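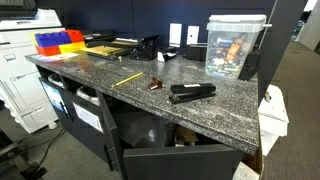
Cómo separar y guardar las pilas usadas antes de llevarlas a reciclar

Publicado el 22 de agosto de 2023 por Yvette Charbonneau

En casi todas las oficinas hay un sitio donde acaban las pilas gastadas. Si es un cajón, se mezclan con las nuevas y con los clips. Conviene tener un recipiente a la vista, con tapa, y vaciarlo con cierta regularidad.

Qué hace falta

Un bote de plástico alto, translúcido y con tapa de rosca o a presión. El plástico translúcido permite ver por dónde va el contenido.
Cinta adhesiva transparente o cinta aislante.
Un lápiz y unas etiquetas.
Una bolsa pequeña con cierre para las pilas de botón.

No use botes de metal ni latas de galletas. Tampoco frascos de vidrio, que pesan mucho una vez llenos.

Paso 1. Elegir el sitio

El bote debe estar en un lugar seco, sobre una superficie firme y lejos de radiadores y de ventanas con sol directo. Una encimera o un mostrador sirve bien. Si hay niños en el local, súbalo a un estante alto o guárdelo en un armario cerrado.

Paso 2. Tapar los polos

Las pilas de litio, las de 9 voltios y todas las de botón llevan cinta en los polos antes de entrar en el bote. En las de 9 voltios los dos polos están en la misma cara y basta un trozo de cinta que los cubra. Las de botón se envuelven enteras y van a la bolsa.

Las alcalinas corrientes (AA, AAA, C y D) suelen admitirse sin cinta, pero consulte las normas del punto de recogida.

Paso 3. Apartar lo que no va en el bote

Las baterías de teléfono, de portátil o de herramienta se entregan aparte. Una batería hinchada, golpeada o que pierde líquido no se guarda con las demás: póngala en un recipiente con arena seca, fuera del paso, y llame al punto limpio para preguntar cómo entregarla.

Si una pila alcalina ha soltado polvo blanco, cójala con guantes y métala en una bolsa cerrada.

Paso 4. Etiquetar

Escriba en la etiqueta «Pilas usadas» y la fecha en que se empezó el bote. En la oficina de Brilwood añadimos el nombre de la persona que hace la entrega, que ahora es Botond Oláh.

Paso 5. Vaciar

No espere a que la tapa cierre a la fuerza. Nosotros lo llevamos cuando pasa de las tres cuartas partes. En junio entregamos 147 pilas en dos viajes, unos 5 kilos en total.

Lleve el bote cerrado y de pie. En el punto de recogida se vuelca en el contenedor y el bote vuelve a casa. Antes de usarlo otra vez, pásele un paño seco por dentro y cambie la fecha de la etiqueta.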